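Planning a Wedding Reception for 200: What Our Group Learned at the Flastura Hotel

Category: Hospitality & Events, Student Reports
Shares 12 | Comments 2

Our group (Guoqing Liang, Yutong Hao and Sihan Fan) spent most of January shadowing the banquet office at the Flastura in Clivcombe, and we want to start by saying how kindly everyone there put up with our questions! The ballroom measures 1663 square feet, and our task was to work out whether it could seat a reception of 200.

It can't, at least with round tables and a dance floor. We drew the room again and again, and the best plan we found was dinner in the ballroom and the adjoining Clivent Room together, with the folding wall open and the band in the corner by the terrace doors. Halvard Moen, the banquet manager, pointed out that our first plan left servers one narrow path to the kitchen, so we moved the head table and gave up two rounds.

Clearing was the other slow spot. Cups and glasses came back faster than anyone could rack them, and we would look at that much earlier next time.
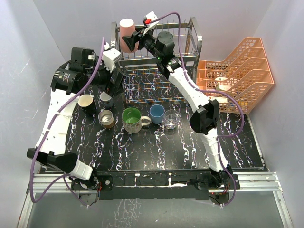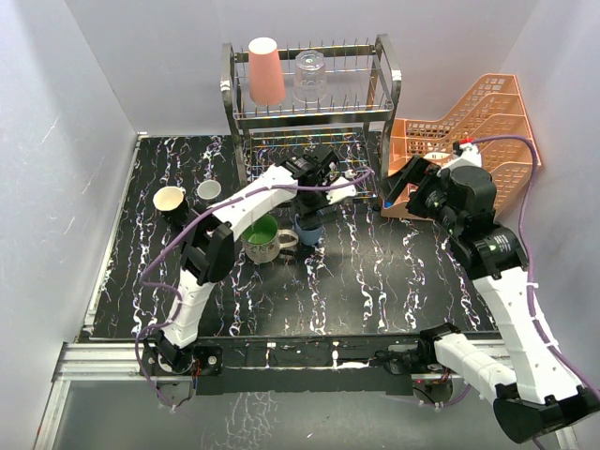
Cups and the dish rack, two views.

Comments (2)

Aurelio Magaña: Lovely work, all three of you. Did you price the terrace as a rain backup?

Sihan Fan: Thank you! We did, it's in the appendix with the tent quote from Figueiredo.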